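Predicting When a Walker Will Cross the Path of a Campus Robot

Seon-mi Min and Geum-ok Sun
Final report, Drasmont robotics project course

Background

Our robot, Rundener, drives across open plazas at walking speed. The planner we inherited from last year's team, Hakby, stops whenever a person comes within a fixed distance. On a busy plaza it stops too often. We wanted to know if a short prediction of where a person is headed would cut the unneeded stops.

Method

We recorded drives in June and cut them into 400 short clips, each with one walker. Both of us labeled every clip as "crosses" or "does not cross" and talked through the ones where we differed. We held out 119 clips for testing and trained on the rest. The model takes 2 seconds of the walker's position and body heading and predicts the next 4 seconds. We compared it with a constant-velocity baseline, which assumes the person keeps the same speed and direction.

Plazas are harder than sidewalks for this task. Paving joints do not tell people where to walk, and a wide flight of steps along one side gives them one more way to go.

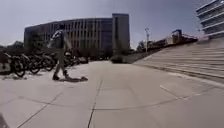
Why not just use the constant-velocity baseline?
It works well for people who walk in a straight line, and it costs almost nothing to run. It fails on turns, and turns are where the robot most needs a warning.

Results

On the held-out clips our model beat the baseline when the walker changed direction. On straight walks the two were too close to call. Most of our remaining errors were people who slowed down before turning, which the model read as stopping.

Strong shadows were a second problem. The detector sometimes stretched the box around a person to take in the shadow, and this shifted the position estimate. We fixed part of it by using the top of the box in place of the center.

Limits

All clips have a single walker, so we cannot say anything about groups. We also ran the model on recorded data only. Running it live on Rundener, with the Yoo planner in the loop, is left for the next team.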